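Henis plugin loads in standalone but toolbar is blank when started from Bakke

Forum > Plugins and Add-ons > Henis

tallowmere
Installed Henis 4 on a fresh machine in March. If I open the modeler by itself, the Henis tab is there with everything on it. If I open the same modeler through the Bakke link, the tab is there and it has nothing on it. A gray strip. Very restful, but I have a stair to draw.

Tried so far: reinstalled Henis, reinstalled Bakke, ran as administrator, unblocked the files, swore.

Has anyone seen this?

grommet_ed
Which version of Bakke? And when you say the tab is blank, do the commands still work if you type them? Try HenisPanelGrid and tell us what happens.

tallowmere
Bakke is whatever the installer gave me, so the newest one. Typing the command gets me "Unknown command" when I come in through Bakke. In standalone it works fine.

grommet_ed
Then the tab is coming from your saved workspace and the plugin itself never loads. The tab is a ghost. Go to Options > Plugins, show "disabled only", and look for Henis.

tallowmere
It's listed as enabled. Loaded: No. So it's allowed to work and has chosen not to.

Pell_Okalcombe
We had this in the Okalcombe office on two machines. Delete the settings folder. The whole thing. It rebuilds itself.

grommet_ed
Please don't delete the whole settings folder. That takes your aliases, templates and display modes with it. Every time someone posts a plugin problem, Pell tells them to delete the folder.

Pell_Okalcombe
And every time it works.

grommet_ed
So does a new computer.

Pell_Okalcombe
You can export the aliases first. It's one menu item. I have deleted mine more often than I've changed the oil in my car and I am still here, drawing things.

tallowmere
Before I burn the house down, is there a log? I'd like to see what it thinks it's doing.

Horacio Durán
There is a log. Bakke writes one but it's off by default. In the Bakke settings file change LogLevel from 0 to 3, start through Bakke, wait until the gray strip appears, close everything, and open bakke_load.txt in your temp folder. Search for "henis". Paste the twenty lines before and after, please, and not the entire file. The last person pasted the entire file.

tallowmere
OK, trimmed to what looked guilty:

scan plugin path ... ok
found henis.core
found henis.ui
henis.core requires geokit 2.1
geokit 1.8 already loaded by host
skip henis.core
henis.ui: parent not loaded, skip

I don't know what geokit is. I never installed a geokit.

Horacio Durán
You didn't, Bakke did. It ships its own older copy and loads it first. When Henis asks for the newer one, the host says it already has a geokit, thank you, and Henis goes home. Standalone has no older copy in the way, so there it loads.

Two ways out. You can go back to Henis 3, which is happy with 1.8. Or you can set PreferPluginLibs=true in the same settings file where you changed the log level, and Henis gets to bring its own.

mudlark17
Careful with PreferPluginLibs. I turned it on last year and the Bakke section tool started putting hatches on the wrong side of walls. Not all walls. It took us a long while to see it, and by then there were 40 sheets out the door.

Horacio Durán
That was a bug in the Bakke build before this one and it was fixed. The release notes mention it, in a sentence nobody could love.

mudlark17
It was "fixed" in the build before that one too. I'm only saying print a section and look at it.

grommet_ed
With mudlark on this. I'd go back to Henis 3 and wait. There's nothing in 4 that you need for a stair.

tallowmere
There is though, the winder tool is only in 4 and my stair has winders. That's the whole reason I'm on this ride. I'm going to try the flag on a copy of the file.

Does the order I install things in matter? This machine had Bakke first and then Henis. I had it in pieces on the bench before any of this, so everything on it is a clean install. 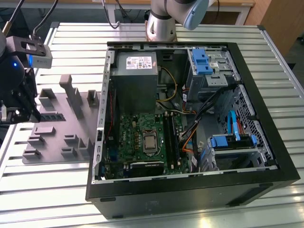

The old machine at the Ultedport office had Henis on it for ages and got Bakke later, and that one has never given me a blank tab. Same license, same files on the server.

Horacio Durán
Order doesn't matter for this. Your Ultedport machine is most likely still on Henis 3. Check Help > About.

tallowmere
It's on Henis 3. I withdraw the theory.

Flag is set. Tab has buttons on it! HenisPanelGrid runs. Startup went from 17 seconds to 95, which seems like a lot for a toolbar.

Horacio Durán
Set LogLevel back to 0. At 3 it writes down every file it looks at.

tallowmere
Back to 17. Thank you. I printed three sections for mudlark and the hatches are on the correct side of all the walls I looked at.

mudlark17
How many did you look at?

tallowmere
Enough to get bored. The model has over 200 walls and I have a life, or at least a stair.

Pell_Okalcombe
For the record, deleting the folder would have reset the workspace and the blank tab would be gone.

grommet_ed
The blank tab would be gone and Henis would still not be loaded.

Pell_Okalcombe
But it would look tidier.

hobb_n
Same problem here, same log lines, except mine says geokit 1.6 is already loaded. Set the flag, restarted, still blank. Is 1.6 a different case?

Horacio Durán
1.6 means your Bakke is an old one, and the old ones ignore that flag. Update Bakke first, then set it again, because the updater overwrites the settings file.

hobb_n
IT has to do the update. I'll report back when they answer the ticket.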